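Curkside Player Support – Ticket thread
Subject: Game freezes on the ferry to Prurkotholm, old save only
Status: Solved, left open for the sign issue
Platform: Windows
Game build: 102
Mods: yes, see below

Original report

Hello there, and thank you in advance to whoever picks this up! I've been playing Curkside since the early days when you couldn't even rotate a fence, and this is only my second ticket, so please forgive me if I put things in the wrong boxes.

My trouble is the ferry. I have a long-running household in Valbridge, five generations in (the current grandmother was the first baby born in that save, so you can imagine I'm attached). Since moving to build 102, any time I send a household member over the water to Prurkotholm, the ferry leaves the dock, the loading picture with the gulls comes up, the little lantern swings back and forth as it should, and then the lantern stops. The music keeps going. I've let it sit through a whole dinner and it was still playing the same harbor tune when I came back.

What I have noticed so far:

If I start a brand new household in Valbridge, the ferry works fine.
If I travel the other way, from Prurkotholm to Valbridge, it works fine, but only in a new save. In my old save I have no one over there to try it with.
Going by bus to the countryside lots works in both saves.
The game doesn't crash. There's no error window and no crash file, and I have to close it from the task manager.

I've attached the log from the game folder. The last line in it is "lot restore: wong_corner", repeated over and over. I do own the Wong corner store lot, the one on the hill with the apartment over it, and I'm a little embarrassed to say how much I have crammed in there.

Reply from support

Hi, and thanks for such a clear write-up. Congratulations on five generations too.

The log line is the useful part. When a household travels, the game saves a snapshot of every lot they own in the town they're leaving and then reads it back once. In your case it's reading the Wong lot and never getting to the end. Could you please try the following, in this order, and tell us what happens after each one:

1. Copy your whole save folder somewhere safe, outside the game folder.
2. Move your Mods folder to the desktop, start the game and try the ferry.
3. If it still freezes, go into build mode on the Wong lot, open the lot panel and tell us the object count in the lower corner.
4. Send us the size of the save.

Please don't save over the original while mods are out, or the game will swap your custom items for the gray placeholder box.

Update from me

Copied the save twice, once to the spare drive and once to a memory stick that now lives in the kitchen drawer. I lost a farm in a different game years ago and I have never got over it.

Mods out: ferry still freezes, same place, same line in the log. The store did look very sad full of gray boxes, but I didn't save.

Mods back in: the lot panel says 1220 objects. I had to read it again. I knew I'd been generous with the shelves but I had no idea. The help page says the limit for a community lot is 600, and I can promise I never used the cheat to raise it, so I'm puzzled how I got past it. The save itself doesn't seem unusually big next to my others, but I've uploaded it so you can see for yourselves.

One more thing that may or may not matter. When I pick up one of the long shop shelves and put it down again, the count goes down by a handful. Then if I leave the lot and come back, it's gone back up. I did this over and over with a pot of tea and it happened every time with that kind of shelf, and never with the short ones.

Reply from support

That shelf detail matters a great deal, thank you for sitting there with the teapot.

We opened your save on our side and the freeze happens for us as well. The long shop shelf was changed in build 102 so that things placed on it count as separate objects. Before that, a full shelf counted as one. Your store was under the limit when you built it, and the update moved it over without telling you. On top of that, each visit was adding a second, invisible copy of whatever sat on the back row. The restore step stops at the limit and then waits for the rest of the lot, and the rest of the lot never arrives, so you get the music and no boat.

A proper fix is being worked on. Until then, this should get your family across:

1. Go to the Wong lot in build mode and save the store to your library under a new name.
2. Pick up each long shelf and put it in the household inventory with everything on it. Don't sell it.
3. Save, quit to the main menu and load again. The count should now be under the limit.
4. Take the ferry.
5. When you're home again, you can put the shelves back, but please swap to short shelves for now.

If the number doesn't drop after step 3, there's a command in the console called "lot tidy" that clears the invisible copies. Run it once, with the game paused.

Update from me

Oh, this has been a happy evening! I did steps one to three and the count hardly moved, so I ran lot tidy with the game paused as you said, and it dropped right under 600. I held my breath, sent the grandmother down to the dock with her carpet bag, and the lantern swung, and swung, and there she was stepping off at Prurkotholm in her winter hat. I had completely forgotten it snows there in September. She went straight to the bakery and has become good friends with the lighthouse keeper.

A few notes for anyone else who lands on this thread with the same problem:

Pause first. I tried lot tidy without pausing on my spare copy, just to see, and the shopkeeper was left standing waist deep in the floor. Reloading put him right.

Anything in a shopper's hands doesn't get counted until they set it down. If you're very close to the limit, close the store before you travel.

The stairs to the apartment counted as more than one object for me. I took out the carpet runner and that helped a little.

Short shelves look nicer than I expected. I put them back to back with a narrow aisle, and the customers don't get stuck at the register the way they used to.

I've traveled back and forth several times since, with different members of the household, and the ferry has behaved each time. So as far as I'm concerned the freeze is solved. I do have one smaller thing left over and I hope it's all right to keep it on the same ticket, seeing as it's the same store.

It has to do with my own labels. I make recolors for the shop goods (only for myself, I've never shared them), and in the older builds I could set the text direction on a label to "down" and it would stay that way. In build 102 the down setting gets lost on reload and all the characters turn on their sides. 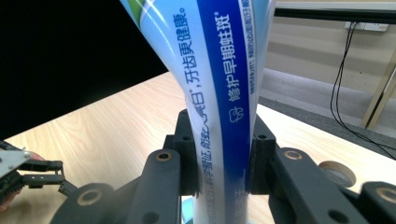
The label tool still shows "down" as selected after the reload, so the setting is there in the file and only the drawing of it goes wrong. Plain English labels on the cereal and the soup come through fine, as they were never set to down in the first place. The ones that break are in the pharmacy corner, and toothpaste is the clearest case: the slogan 牙齿更健康。 should read from top to bottom in dark blue on the white part of the tube, with the white lettering on the deep blue stripe and the little outline of a tooth underneath it. In the game the tooth icon stays upright where I put it, and the characters above it all lie down. Switching the label to "across" and back to "down" fixes it until the next time I load.

Reply from support

So glad she made it over, and thank you for the notes. We've added the one about pausing to the help page.

The label problem is separate, and we can see it here as well. The text direction is read before the font is loaded, and any label with Chinese characters falls back to the default when that happens. The icon is stored as a picture, so it isn't affected. We've passed it along with your recolor file attached.

For the time being, you can type the characters with a line break after each one and leave the direction on "across". It takes some fiddling with the spacing, and the full stop at the end tends to sit too low.

Update from me

Line breaks work! I've done the toothpaste and I'm halfway down the soaps. The full stop does sit low, and I nudged it up by making the last line a smaller size – a bit fussy, but it holds after a reload and after a ferry trip, and I tested both. The back row of the Wong store is still in my household inventory, and I'm going to leave it there until the shelf fix comes out.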